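Ticket: bow thruster cuts out under load
Boat: Stirnlow, sterndrive cabin cruiser
Opened by: Clifford MacDonald
Assigned to: Niamh Sheehan
Status: closed, 3 June 2021

Clifford MacDonald
Thruster runs for almost 4 seconds to port, then stops. Panel light stays on. Starboard is the same. Resets if I switch the panel off and on again. Engine was running throughout. Battery is a Zivar, fitted last season.

Niamh Sheehan
Please measure voltage at the thruster motor terminals, not at the battery, while someone holds the joystick over. Also check the isolator for heat. 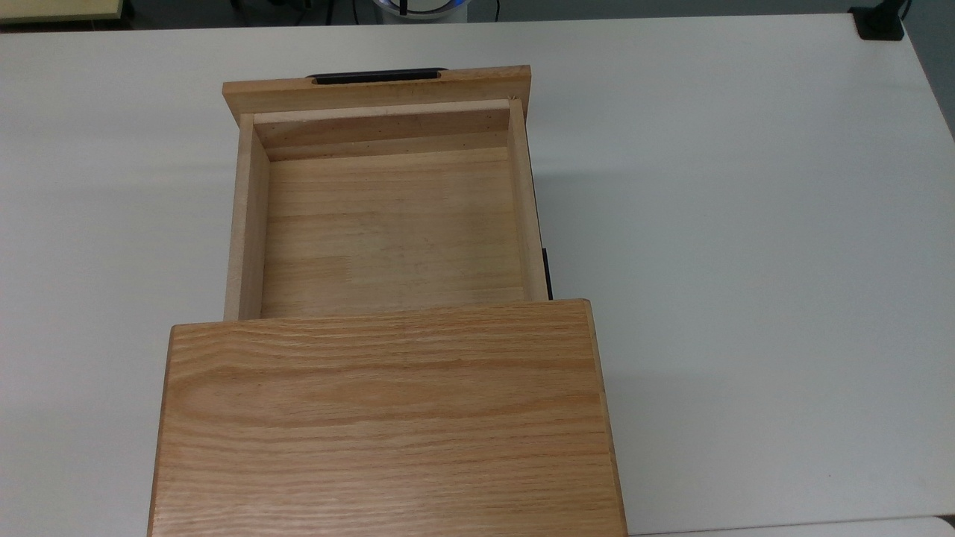 Clifford MacDonald
12.6 V at rest, 9.1 V under load at the motor. At the battery it only drops to 11.8 V. Isolator is cool. Fuse looks sound.

Niamh Sheehan
Then you are losing 2.7 V in the cable run. The controller trips on low voltage, so the fault you see is a symptom. Work back from the motor:
1. Isolate the battery.
2. Undo the negative at the bow busbar and look under the lug.
3. Do the same at the fuse holder – both sides.

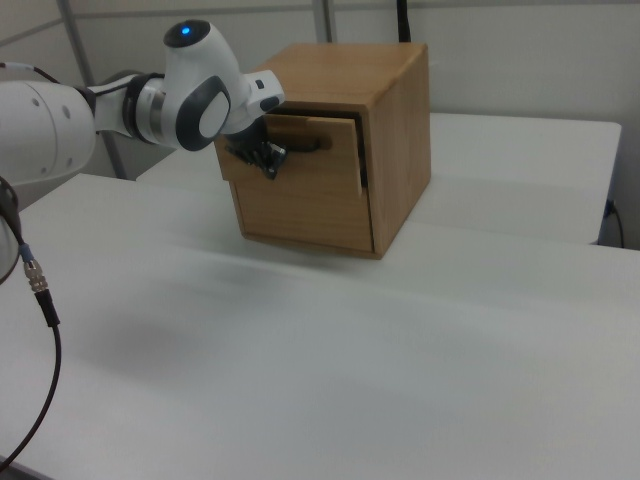 Clifford MacDonald
Negative lug at the busbar was green underneath and the crimp turned by hand. Fuse holder clean.

Niamh Sheehan
Cut back to bright copper, fit a new tinned lug, seal with adhesive heat shrink. Repeat the load test for 20 seconds.

Clifford MacDonald
Done. 10.9 V at the motor under load, no cut-out either way. Spare lugs are in the forward locker.

Niamh Sheehan
Within limits. Retorque at next service. Closing.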